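Cullier Task Runtime 5
Control and planning software for disassembly and rework cells

Overview

Cullier is the runtime we ship with Surkimness cells for taking apart used computer equipment. It takes a task file, a calibrated arm and one or more cameras, and produces motion. It does not include an arm, a gripper or a table. Customers who already own an arm with a supported driver can license the runtime on its own.

The software runs as four processes: perception, planner, controller and operator console. They can share one machine. For cells with more than two cameras we recommend a second machine for perception.

Perception

Fixed cameras give the pose of the chassis and the fixture plate. The wrist camera takes over for the last part of the approach, where the fixed views are usually blocked by the gripper itself. The changeover distance is set per task step. The default of 70 mm suits most boards; reduce it for deep cases.

Part models are kept in the Lu library, named after Kai-wen Lu, who wrote the matcher. The library currently holds 868 entries. Sockets, heatsinks, memory slots, expansion cards and drive clips are separate classes, and a missing part is treated as a valid state. A board with its card already removed does not need a second task file.

Planning

The planner treats the case walls, drive cage and power supply as fixed obstacles. Cables are handled differently — they are modelled as a volume to avoid on approach and may be touched on retreat if the step allows it. Approach angle is limited to 7 degrees from vertical unless the step says otherwise.

Replanning is done between steps, never during one. If the pose estimate moves by more than the set tolerance, the arm stops, retreats along its last path and asks for a new view.

Control

The controller uses force limits on every contact step. Limits are set in the task file and cannot be raised from the console. Finger opening is commanded in millimetres, and the driver reports both position and motor current.

Arm and gripper at open computers, fixed views first, then the wrist camera:

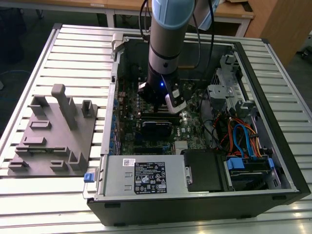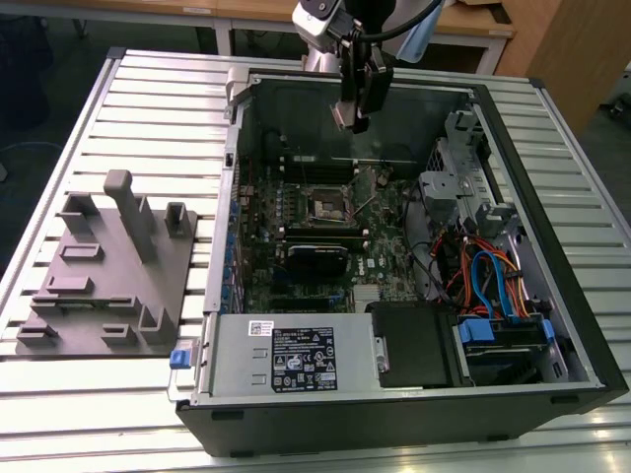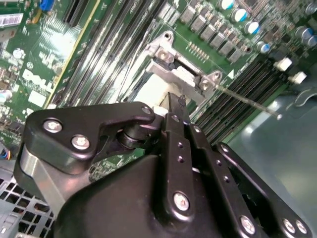
Logs are written per step and hold the camera views, the planned path, the measured path and the force trace. They can be replayed in the console at any speed. Replay needs no licence key, so a log can be sent to someone who does not own the product.

Known limits in this release

Screws under labels are not found.
Hand-eye calibration must be repeated after any gripper change.
The Flusell driver does not report motor current below firmware 5.
Task files from version 3 must be converted before loading.

Licensing

One licence per arm. Updates are included for the first year. Driver questions go to Ngan-ling Pan, library requests to Tatsuya Oshima.

Page last changed 22 December 2018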